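Guides > Hard Floors > Large Tile > Section 4: Washing and Sealing the Joints

Jistach Floor Care Guide, Wedthorpe edition
14 comments | 37 shares

4. Washing the floor before you seal

Most tile guides sell you three products where one will do. This section uses the Jirham wash and a bucket of plain water. The Devadiga "brightening" additive is optional, and we have yet to see it brighten anything on a pale tile.

1. Move everything you can off the floor. Paper sheets, wrapping and cloth bundles go as well, however flat they lie. Water creeps under them and brown paper can leave a tint in the joint.

2. Sweep dry, following the joints in one direction and then the other. On near-white tile, get down low and look across the surface towards a window.

3. Pick up specks by hand. A damp fingertip beats a mop, which mostly moves them to the next tile.
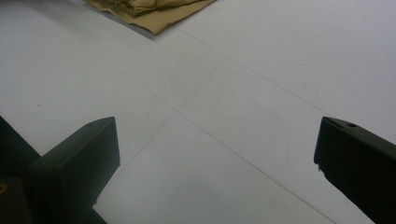 Can I skip the wash if the floor already looks clean?
Wash it anyway. Soap film is hard to see on a pale tile, and sealer will trap whatever is there.

4. Mix the wash at the strength printed on the bottle. Doubling it gives you twice the rinsing and the same floor.

5. Mop one tile at a time, working back towards the door. Rinse the mop often.

6. Go over the lot again with plain water. Change the water when it goes grey, whatever the label claims about "no-rinse".

7. Leave the floor for 90 minutes with a window open, then press a dry tissue into a joint. If it comes up damp, wait longer.

CAUTION: Never use vinegar or bleach with the wash. Vinegar also eats at cement grout, and the many people online who swear by it seldom post a second photo.

NOTE: Faint joints of slightly uneven colour are common in pale grout and don't always mean dirt. Scrub a short length in a corner first. If the colour stays put after 2 tries, leave it alone — a stiffer brush will only roughen the surface.

NOTE: Sealer is sold as a way to even out the colour. We doubt it. Clear sealer slows stains down, and that is all we would count on.

Go to Section 5 for sealing. Keep socks on until then.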